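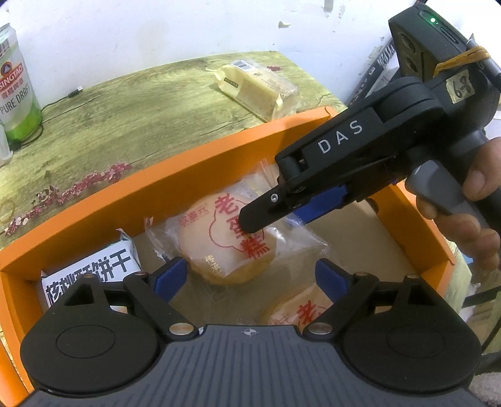 Want to pick up snack cakes for money? (Paid gripper testing, Burnau, starts in June)

OK, so I run the gripper comparison at Ehlers, over in the Urkergate building, and I need people with hands. That's pretty much the main requirement, and I'll get to the small print in a minute.

The project is called Grarero. We have two sets of fingertip pads for our hand-held grippers, a soft blue one and a stiffer one, and we can't agree in the office about which is better. I've been squeezing cakes for weeks and I've gotten so used to my own bad habits that my opinion isn't worth much anymore! What I need now is a bunch of people who have never touched one of these things, or who have and would like another go.

What you'd be doing

You hold a gripper in each hand and work the fingers with a lever, a bit like the trigger on one of those litter pickers, only heavier. On the table there's a box with packaged food in it – wrapped cakes, packets of cookies, crinkly bags, that kind of thing. You take something out, put it down where the card says, and go on to the next one. Sometimes you'll use one gripper to steady the box and the other to grab. Sometimes you'll pass an item from one to the other in the air, and I'll warn you now, that part is a pain for the first little while. Everybody drops stuff. Please drop stuff! I learn a lot more from a cake that slides out of the fingers than from one that goes where it's supposed to.

The wrappers are what I care about the most. A round cake in loose clear film is a horrible thing to pick up if you pinch the film and miss the cake, and then it swings around and you've got to decide whether to set it down or just go for it. A cardboard box would be easy. We did cardboard boxes last year and both pads passed, so we found out nothing at all.

The grippers record what you do while you work: the fingers, the motion of the tool, and video from the cameras mounted on them. Those recordings go to the arm team down the hall, who play them back on the robot arms with the same pads and see which pad holds up. So your session gets used twice, once for my comparison and once for theirs. Your hands will be in the video, and your sleeves, and maybe your voice if you're a talker like me. We don't film faces. If you lean way over the table your face could end up in there by accident, and if it does I cut that piece before anyone else gets the files.

How long it takes

You'd come in for 2 sessions, one for each set of pads. The goal is 100 picks per session, so 200 altogether, and you can go as slowly as you want. Please plan on being here for the whole morning or the whole afternoon. Mornings start at 9:30 and afternoons at 1:15. There's a break in the middle, longer if your wrists are complaining, and you can call a break any time without giving me a reason.

I'd like to have a few days between your two sessions so that you come to the second set of pads fresh. Who gets the blue ones first is decided by a draw, so please don't ask me to swap. I'd have to say no and I hate saying no.

After each session there's a short form about how the grip felt, how tired your thumb is, and what annoyed you. Write as much as you like on it. The best comment from the pilot was one line that said "left one is fine until it isn't," and I've been staring at the left one ever since.

Who I'm looking for

Adults, 18 and up. Small hands, big hands, left-handed people (please, left-handed people, I have hardly any of you). The distance from the grip to the lever is fixed for now, so if your hands are very small it may be a stretch, but I'd still like you to come in and try it, and you'll get paid for the session either way. You don't need to know anything about robots. If you do, great, but I'm going to ask you to save the design suggestions for the form, or we'll be standing there talking until dinner. I know this about myself.

You should be able to hold a tool that weighs something like a bag of sugar, off and on, for a few hours. If you've got a sore wrist, a recent hand injury or trouble with your shoulder, please sit this round out. We're planning a seated version later with the grippers hung on a counterweight, and I can put you on the list for that one.

Allergies: everything stays sealed, but a wrapper does split now and then, and some of the items contain wheat, egg and walnut. If any of those are a real problem for you, tell me before you come in and we'll talk about whether it makes sense.

Pay

Both sessions are paid at our regular tester rate, which I'll send you along with the consent form before you commit to anything. If you stop partway through, you get the full amount for that session. Bus fare is covered if you keep the ticket. And yes, you can eat the cakes afterward, but only the ones from the shelf. The ones from the box have been through a lot.

What to wear

Sleeves that fit snugly at the wrist, or short sleeves. Loose cuffs get caught in the finger joints, and then I have to come over and untangle you. Rings and watches off, please. I have a dish for them and it stays on the table next to you.

Getting here

Urkergate is the long brick building behind the Burnau station, and the Ehlers entrance is on the side with the bike racks. The front entrance belongs to a dental supply company and they're very nice about it, but they've asked me to be clearer in these postings. So: bike racks! Ring the bell marked Grarero and I'll come down. The test room is on the second floor and there's an elevator.

How to sign up

Send a note through the contact form on the Ehlers site with "Grarero pads" in the subject line. Tell me which hand you write with, whether mornings or afternoons work better, and whether you've ever used a hand-held gripper before (a litter picker counts, why not). I'll write back with the consent form, the rate and a few times to choose from. I'm taking people right through June or until the slots are full.

If you were in the pilot you're welcome to apply again, just mention it so I can put you in the right group. And if you'd like to bring a friend, have them send their own note and I'll try to book you in back to back. There's only one table set up, so one of you will have to wait in the kitchen, where there's coffee and a pretty decent couch.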